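Against the quiet office

For 9 years I have worked in buildings that somebody else decided were good for me. I have had the open floor, the hot desks and the room with the beanbags. Now, with people talking about going back in after a long spell at kitchen tables, we are being sold the next thing, and the next thing is silence.

The pitch goes like this. Noise is what made the old office miserable, so take the noise away and people will work better and like each other more. Widmer, the firm our landlord at Nellcombe has hired, sent round a booklet in February saying as much. It has 80 pages and I read them all. The word "calm" turns up on most of them. The word "phone" I found twice.

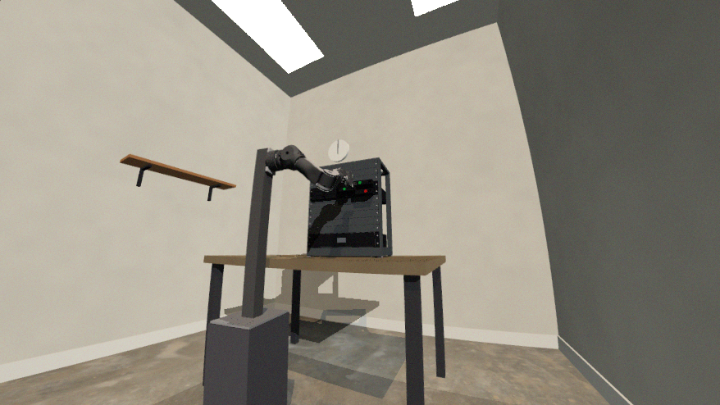 Nellcombe Staff Association – Premises and Working Conditions Group

I should say that I like quiet. I live on my own at the end of a lane and I have been known to leave a café because of the spoons. What I doubt is that you can buy quiet for 300 people by putting felt on the walls and asking them to whisper, and I doubt even more that the people doing the asking will be sitting there with us.

Take what happened when the Bollutum building tried it. The second floor became a "focus zone" and the stairwell became the place where everybody talked. You could not get up to the canteen without squeezing past two people having a budget meeting on the landing. The noise hadn't gone anywhere except into a concrete shaft with an echo. The survey afterwards asked only about the second floor, and the second floor scored very well.

Mirjam Haslinger, who sat on the working group over there, told me the part she minded was the new starters. They learned nothing by listening. In her old room you picked up how to handle an awkward supplier by hearing the person beside you do it badly and then do it well. In the focus zone you got a link to a guide.

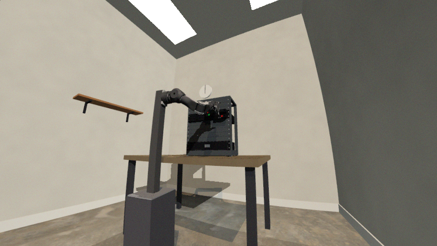

Cream walls, one dark one, and a shelf with room on it.

Then there is the matter of who gets told off. In any quiet room I have known, the rule falls hardest on people whose jobs involve speaking. Someone who types all day can sigh, eat crisps and hammer the keys like a blacksmith, and that counts as work. Someone who answers the enquiries line is a nuisance by half past nine. I have not seen a plan yet that deals with this, and "book a pod" doesn't deal with it when there are 4 pods.

The Buleo is the pod we are being offered, by the way. It is a nice enough box. I sat in the sample one for a whole call and came out feeling as though I'd been posted somewhere. Perhaps you get used to it. People said that about the beanbags.
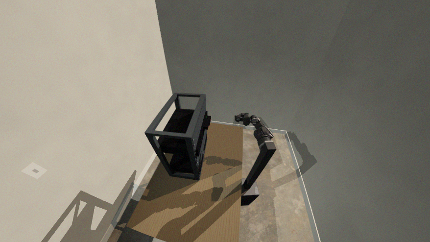 So what would I do with the money? Less, to begin with. I would fix the doors that bang and move the printer away from the desks. I would give the enquiries team a proper room with a window, and let everyone else sort out by argument how loud is too loud, as grown adults sharing a space have generally managed to do. It would be untidy and there would be a row or two. There is a row or two now.

Widmer's people are coming back to hear our views before the order goes in. I have been to these sessions before and the views tend to be collected on sticky notes, photographed and thanked. I'll go anyway, and I'll ask about the stairs.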